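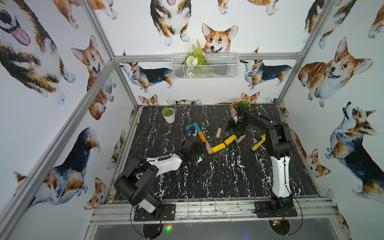
**OPINION / Home & Habits**

# Put the Dogs on the Wall

2022-11-18

I have an opinion about wallpaper, and I've been carrying it around for a couple of weeks, so you're getting it. I think the place where you do fiddly, practical things should be the most decorated place you've got. Corgis all over the walls? Yes. A corgi peeking over the flower basket? Even better!

Most of us do it the other way around. We save the nice paper for the dining room, where we eat maybe four times a year, and the spots where we really spend our hours get white paint and a hook. My own sewing corner was white for nine years. My brother-in-law has a garage bench where he fixes radios, and the only thing on the wall is a calendar from Soltov Tire, three years out of date, still open to a month nobody in the family can explain the appeal of.

I grew up in Bristville in a house with exactly one wallpapered room, and it was the laundry room. My mother had bought two rolls of pheasants at a closing sale, and that was all they had left, and the laundry room was the only place two rolls would cover. I can still draw you those pheasants. I could not tell you a single thing about the living room except that you weren't supposed to put your feet on it. When my sister and I folded towels we gave the birds names and jobs (one was a dentist), and I'm convinced we folded more towels because of it. I don't have proof. This is the opinion section.

Watercolor corgis work for the same reason pheasants did, which is that there are enough of them to have favorites. Some are tricolor, some are red and white, and they're all up to something a little different. I love the big sitting one on the right. He has the look of a dog waiting for somebody to finish up. A plain stripe or a tasteful leaf can't do that for you at four in the afternoon when you have dropped the same small thing for the third time.

My friend Kiran Bhardwaj disagrees with me on all of this, and she's had the decency to do it to my face. Her position is that a busy wall makes a busy head. She has a gray desk against a gray wall with a gray lamp, and she gets a lot done, I'll give her that. She also says pattern makes it hard to see what you're working on. I used to half believe her. But look at what a dark tabletop does! Black with white veining, like marble, and then bright blocks on top of it: teal, orange, a couple of yellows lying end to end. You couldn't lose that orange one if you tried. Busy wall, calm table. If Kiran would let me paint one thing in her office I'd leave the wall alone and go after the desk.

While we're on the blocks, I have a smaller opinion tucked inside the big one. I like blocks left out. I like a loose, wandering line of them, one leaning, one up on its end, the L-shaped one off on its own side. When my kids were small I was a ferocious putter-away. Everything went in the bin at six, lid on, thank you, good night. I thought I was teaching them something. Mostly I was teaching them that whatever they'd been making was over at six. My son would start from zero the next morning and build the same first three minutes of a town, every single day, and he never got past the gas station.

So now, with a granddaughter who visits on and off, I leave the line where it is. I dust around it. She came back in November after almost two weeks away and went straight to the unfinished end and kept going. She didn't even take her coat off. I know there are people reading this with a small apartment and a toddler and bare feet, and I'm not telling you how to live. Put the blocks away if you're going to step on them. But if you have a tabletop to spare, let the mess stay a mess for a day or two and see who comes back to it.

Then there's the greenery question, where I expect letters. A white wire basket of artificial fern and white flowers, hung up on the back rail, is a perfectly good thing. I will defend it. I spent my thirties being a snob about fake plants, and in that time I killed so many ferns that the woman at the Raveo garden counter started steering me toward gravel. A fern wants humidity and attention and to be somewhere other than my house. An artificial one, up high where it softens a corner, wants a shake outside twice a year. Nobody has ever come up to mine and been let down.

What I would do, and what I think makes the whole arrangement feel lived in, is keep pots down at table level too. A small cactus in a white pot at the back left, a green succulent in terracotta across the way. Terracotta especially. It's the cheapest pot there is and it looks good next to absolutely everything, corgis included. I have one that came from the Mohamedi hardware store before it moved, with a chip in the rim, and I've passed over far nicer pots to keep using it.

I should say something about money, since the last time I wrote about decorating I got a very stiff note about it. Papering a small space is not the same as papering a room. When I finally did my sewing corner I spent less on the wall than on the lamp. I bought the end of a roll, I cut around the outlet badly, and I hid the bad cut behind a basket. The whole thing took an afternoon and I was on the phone for part of it. A whole room in the same paper was quoted to me at 1130 dollars with the labor, and I laughed out loud in the shop, and then apologized, and then bought my leftover roll.

Mine has foxes, by the way. I wanted dogs, but foxes were what they had at the end of the bin, and I've gotten attached. There's one behind the thread rack with his ears sticking up over the top spool, same as that corgi head over the flowers, and I didn't plan him at all. He just landed there when I smoothed the paper down.

Kiran was over last week to have a hem taken up. She stood on the stool with her arms out while I pinned, facing the foxes the whole time, and didn't say a word about them. Then when she was getting her shoes back on she asked me if the store had any left. I told her there was a roll of herons.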